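Akton Sunday Softball: Your Questions

Updated 2021-10-09

I run the sign-ups for our slow-pitch league, so most of these land in my inbox anyway. If yours isn't on the list, email me and I'll get to it after work.
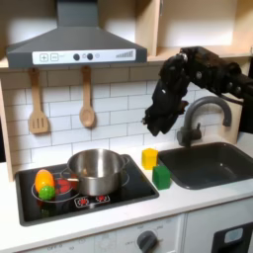 Do I need to be any good?

Nope! Half of us hadn't swung a bat since middle school when we joined. If you can throw the ball in the general direction of first base, you'll fit right in (and if you can't, we'll stick you in right field with me).

When does the season start?

Sign-ups open in March and we play 10 games, all on the Keltenov Park diamonds. Field 2 has the better infield, and yes, everybody asks for it. The schedule is drawn at random, so please don't email me about that one.

How do I get a team?

Come with friends or come alone. Singles go into a pool, and captains pick from it the week before opening day. Last year's pool players mostly ended up on Ovasari or Lục, and both teams were a blast to play against.

What do I need to bring?

A glove, a water bottle and sneakers or molded cleats. No metal spikes, please. We have bats and helmets in the equipment shed. The combination is 1532, and do scramble it when you lock up.

What happens if it rains?

I post a decision on the league page by noon. No post means we're playing, even if it looks ugly out your window.

Is there a mercy rule?

Yep, you can score 5 runs an inning and then you're back out in the field. The last inning is open, so big comebacks do happen!

Can my kids come along?

Sure, bring them! Just keep them behind the fence while we're batting. The playground is past the left field line.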